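Keep-out distances for bipeds in furnished rooms: does anyone follow the written rule?
Forum > Practice and Procedure > Mobile manipulation
Page 1 of 1

kassab_floor
Our site just got handed a new operating sheet for the humanoid and I want to know if other people are living with something similar. The relevant part, retyped:

4.1 No person inside the marked zone while the legs are powered.
4.2 Marked zone is 2 meters from the hip in every direction.
4.3 Floor inside the zone to be clear of loose items before power up.
4.4 Spotter holds the stop button and does nothing else.
4.5 Walking speed limited to 60 percent in furnished rooms.

I have no quarrel with 4.4. The rest looks to me like it was written for a cage in a factory and then somebody did a find and replace on "cell." We work in bedrooms and laundry rooms. Two meters from the hip in a bedroom is the hallway. And 4.3 is a joke if the job is picking things up off the floor.

Who is signing off on these? Did they ever stand in one of the rooms?

z_awwad
Ours says almost the same thing, so I suspect they all come from one template that has been passed around. Ours still has a line about forklift traffic in it.

I'd keep 4.2 though. A biped that loses balance doesn't stay where it was. Measure it lying down with an arm out and tell me two meters is silly.

kassab_floor
I didn't say it was silly, I said it doesn't fit in the room. Those are separate complaints. If the spotter has to be in the hallway, the spotter can't see the feet, and then what is the spotter for?

Rania Boutros
Then the room is too small for that robot with a spotter in it. I know that's an unpopular answer here. You don't get to shrink the distance to suit the floor plan.

tenano_nights
With respect Rania, that is how you end up with a rule everybody signs and no one keeps. I've done two sites now where the sheet said one thing and the tape on the floor said something else. At the second one there wasn't any tape. Everyone had initialed the sheet that morning, all 8 names.

I would take a shorter distance that people keep.

Rania Boutros
And when it goes over on someone at the shorter distance, what does the sheet say then? That the number was picked because the real one was inconvenient?

z_awwad
Both of you are arguing about a number without saying what it protects against. Falling is one hazard. Getting hit by the arm is another, and that one's smaller. Lump them and you get one big circle that people ignore. Our second revision split them: fall zone and reach zone. Inside the reach zone, never with power on. Inside the fall zone, allowed if you're behind something solid that's bolted down or heavy enough not to move.

kassab_floor
Behind what, though? A bed? A chair?

z_awwad
Door frame. Half wall. A bed isn't solid in the sense I mean, and a chair certainly isn't.

Iñaki Urquijo
Can somebody point me at where the 60 percent came from? I have seen it in three different documents and there is never a reference. 60 percent of what? The maximum in the controller? The maximum in the brochure? We have a Zernmont base and a Buto base here and "60 percent" gives you two very different machines. If a number goes in a rule it should have a unit. I'd accept so many centimeters per second. I'd even accept "slow walk mode" if the mode is named the same on the screen.

tenano_nights
This is the most sensible thing in the thread. Somebody liked the sound of it. I bet the first draft said 80 and a manager wanted to look careful.

Sawsan Daher
I wrote one of these sheets, a different site, so let me take some of the blame. Nobody gives you time in the rooms before you write it. You get the vendor manual, the old sheet from the arm cell and a deadline in January. I put in "floor clear of loose items" for the same reason everyone does, it's true for a warehouse. Then I got asked what counts as loose. Is a rug loose? Is the thing it's been told to pick up loose? I rewrote it as:

Task items are listed on the run card before power up. Anything on the floor that isn't on the card gets removed. Cables are never task items.

It's longer but people stopped arguing with it.

kassab_floor
OK, I like that. The cable line especially. How do you deal with the robot's own cable? Do you run on battery only?

Sawsan Daher
For anything that walks, yes. If it stands in one place and works, a tether is allowed but the slack has to lie behind the heels, and somebody checks that after every change of position. I'll admit the second half gets skipped. I've skipped it.

Rania Boutros
So your rule is also one that people sign and don't keep.

Sawsan Daher
Part of it, yes. I'd sooner say so.

Boonsong Khamphan
Coming at this from the household side. I think you're all too focused on the person and the circle. Most of what has gone wrong with us had no person anywhere near. It was always clutter at foot level. One toe caught in a bag handle. One heel on a cord. The paperwork treats housekeeping as item 4.3, one line, and then spends half a page on who holds the button.

My own list, for what it's worth:

Bedding off unless the task needs it. Hanging corners get stepped on.
Containers go where the hand can reach them without a step.
If a foot is closer to a container than the length of that foot, move the container.
Cable slack goes to one side and stays there.
Curtains tied or well out of arm's reach.

The foot length one is homemade, I don't claim any science for it.

tenano_nights
Does a foot length do anything, though? If it takes a recovery step it will go a lot farther than that. Sounds like the 60 percent all over again with a nicer story.

Boonsong Khamphan
Fair. It isn't meant to cover a recovery step. It covers the little shuffle ours makes when the arm goes out and the weight shifts. For a full recovery step I have no answer except a bigger room, and we're back to Rania.

Rania Boutros
Welcome.

Sawsan Daher
Let's put something in front of people so we're arguing about the same room. Bare mattress, stacked washer-dryer, basket on the floor, arm out over the bed. I'd like to hear what each of you would write up.

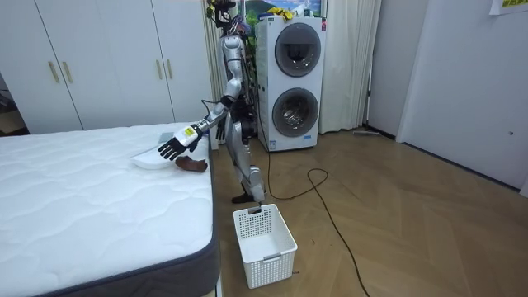
Reach over the mattress, basket in front of the feet, cable out across the floor.

z_awwad
Basket first. It's right by the foot. I'd want it moved before the next step of any kind. Empty plastic basket isn't going to stop a leg but it will slide, and then you've got a foot on something that slides.

Boonsong Khamphan
Same. By my list the bedding passes, since it's a bare mattress. The curtains I'd want to measure, the photo doesn't settle it for me. The basket fails, or at best I'd want a tape measure on it.

Iñaki Urquijo
I'd write up the cable before the basket. There's a loop lying in the middle of the floor and then it heads off toward the corner. By Sawsan's own wording the slack belongs behind the heels. A loop is what catches a toe, or catches the spotter, who is supposed to be looking at the robot and not at the parquet.

Sawsan Daher
Agreed on the loop. It does come from behind the robot, which is half of what I ask for. The other half isn't met.

kassab_floor
There's also something long and thin on the floor by the curtain on the right, a mop or a rod maybe. Under 4.3 that shuts the job down. Under Sawsan's version it's a ten second fix, pick it up or put it on the card. Does anyone think it's a real hazard where it is?

tenano_nights
Against the wall? No. And that's my whole trouble with checklists. You'd get a write-up for the stick and a pass on the sheet for the basket, because the basket is "equipment."

Rania Boutros
I'd write up the stick. It costs nothing to pick up. If you let people decide which loose items matter, they will decide none of them do by the end of the month.

z_awwad
Does anyone write anything about the hand? It's just above that flat white thing near the corner of the mattress. Our reach zone rule says fingers over a soft surface are fine at any height with the contact limit switched on. I've never been comfortable with "soft" as a category. A mattress is soft. A tray on a mattress isn't.

Iñaki Urquijo
Is the limit on the fingers or at the wrist? Ask your vendor, and get it in writing. We asked and got two answers from two people at the same company.

z_awwad
Wrist, I believe. Now I'm going to have to check.

kassab_floor
So going back to what I can send up the chain. I've got:

Split the zone into reach and fall.
Replace "floor clear" with the run card wording.
Speed as a unit, or the mode name as shown on the screen.
Cable slack behind the heels, checked after every move.
Containers: no agreement.

What's missing?

Rania Boutros
A line saying that if the fall zone doesn't fit the room, the robot doesn't walk in that room. Put it in even if you think they'll strike it. Then it's their signature on the strike.

tenano_nights
They'll strike it.

Rania Boutros
Fine, let them do it in ink.

Sawsan Daher
I'd add a date for somebody to come back and see which lines are being skipped. Mine never had one, so the tether check has been a dead letter for as long as the sheet's been up on the wall.

kassab_floor
Added both. Will post what comes back, if anything does. Last time I sent comments I got the same sheet again with a new footer.

Boonsong Khamphan
Did they at least fix the forklifts?

z_awwad
That was ours. And no.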